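Call center and field support — outage response team

Hanex Networks, Clositz depot. Start: March, sooner if you can.

We look after the poles, wires and substations for Clositz and the towns out along the Li valley. When the lights go out people call us. Right now not enough of us pick up. So we're hiring — 5 seats on the phones, plus a smaller number of field support spots, see further down.

Phones first.

What you'd do
Answer calls from customers with no power. Log the address, the hazard if there is one, anyone in the house on medical equipment. Pass hazards to the control room right away, don't sit on them. Call people back when a restoration time changes. Last part matters a lot. After the January wind we had 484 callbacks owed in one night and most went out late, and customers told us so. Fair enough.

Quiet days you'll be booking planned shutdowns, answering meter questions, updating the outage map, chasing tree trimming requests.

Hours
33 a week, rotating. Early shift starts 6 am, late one ends 11 pm. One Saturday in three. Storm roster on top of that — you go on a list, we text, you come in if you said you would. Paid at storm rate from the minute you badge in.

Pay
26 an hour to start, reviewed after your first winter. Storm rate is time and a half, double after midnight. Meals on storm shifts. Parking is free, the lot floods at the low end so park up by the fence.

You need
A clear phone voice and decent typing
To stay calm with someone who's been cold for two days and is mad at you personally
Ability to get to the depot when the roads are bad, or a spare room at a friends place nearby
A right to work here. No degree needed

Nice to have: second language, any dispatch or hospital desk work, knowing the valley roads by their local names.

Training is two weeks, paid, classroom then side by side with someone on a live line. The call system is called Stullonura. It's old. You'll get used to it.

Field support
Different job, same team. You drive a van to blocked streets, put out cones, hand out water and battery packs, talk to residents, tell control what you see. You do not touch lines, ever. Clean license for two years minimum, steel toe boots (we pay for them). Hours as above but more outdoors, obviously. Say "field" in your subject line or it'll go in the phones pile.

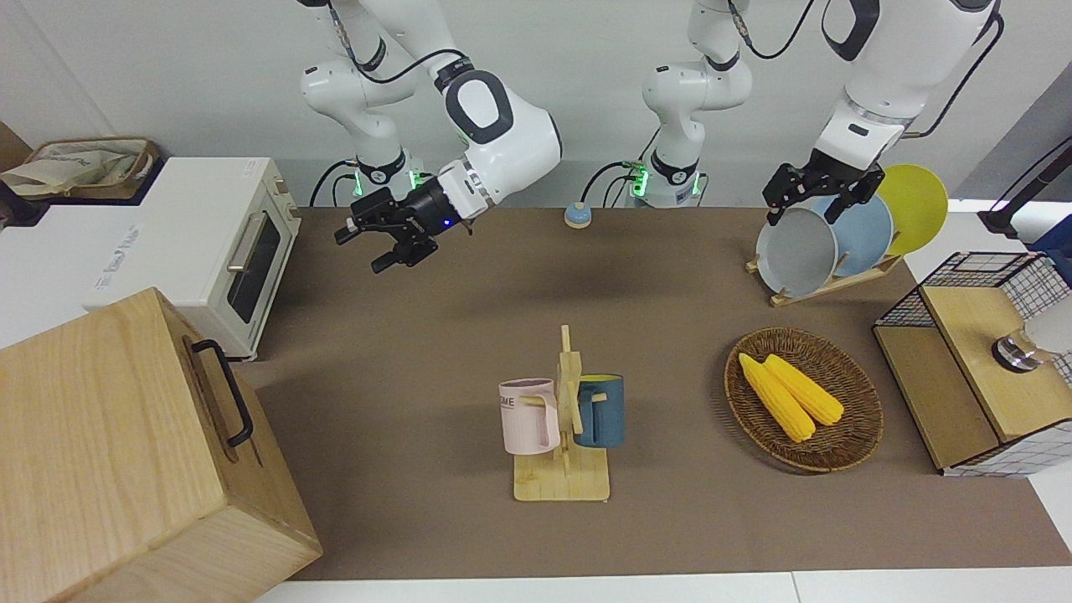
Two white arms at work over a table of kitchen items.

How to apply
One page about you, and which shifts you can't do. Resume if you have one, we wont mark you down if you don't. Drop it at the depot front desk or use the form on the Jobs page. Please don't send it to the outage line.

Interviews are in person, half an hour, with Angus Ruddock (phones) or Hemi Henare (field). There's a short listening test — we play a recorded call and you fill in the log. Bring glasses if you use them. Need a ramp, an interpreter or a different time of day, put it in your note and we'll set it up.

Applied last year and didn't hear back? Apply again, we lost some of teh forms in the office move. Sorry about that.

Open until the seats are filled. We read them as they come in.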